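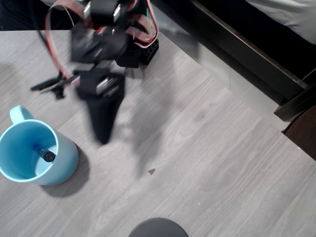 Filed under: Everyday Things | Ages 7 to 10

Why Do Mugs Have Handles?

A mug is a cup with a handle on the side. Most mugs hold hot drinks like cocoa, tea or soup. Lots of people also keep a pen or a marker in one, because a mug is deep and has a flat bottom.

What is a mug made of?

Many mugs are ceramic. Ceramic starts out as clay, which is a kind of very fine, sticky earth. When clay has water in it, you can squash it and shape it. When it is baked at a very high heat, it turns hard and stays hard. You can't turn it back into soft clay by adding water.

The oven used for baking clay is called a kiln. A kitchen oven gets hot enough for cookies, but a kiln gets much hotter. It often goes above 1,000 degrees Celsius.

Where does the color come from?

A light blue mug usually gets its color from glaze. Glaze is a liquid that is brushed on, or the mug is dipped into it. In the kiln the glaze melts and makes a smooth, glassy coat. The coat also keeps your drink from soaking into the clay.

Chiyo Ebihara makes mugs at a pottery workshop in Bidley. She bakes each one 2 times, once before the glaze goes on and once after. The second baking takes around 12 hours, and then she has to wait for the kiln to cool. "If I open the door too early, the mugs can crack," she says.

So what does the handle do?

Heat moves from hot things to cooler things. When you pour in cocoa, the heat moves into the sides of the mug. If you wrapped your fingers around it, the heat would move into them too. The handle sticks out into the air and does not touch the cocoa, so it stays cooler than the sides.

Try it

Ask a grown-up to fill a mug with warm (not hot) water. Wait 2 minutes. Touch the side, then touch the handle. Which one is warmer?

Words to know

Glaze: a coating that turns glassy in the kiln.
Kiln: a very hot oven for baking clay.
Rim: the top edge of a mug, where you drink.

We use cookies to remember your reading level. Ask a parent or teacher before you change these settings. OK / Settings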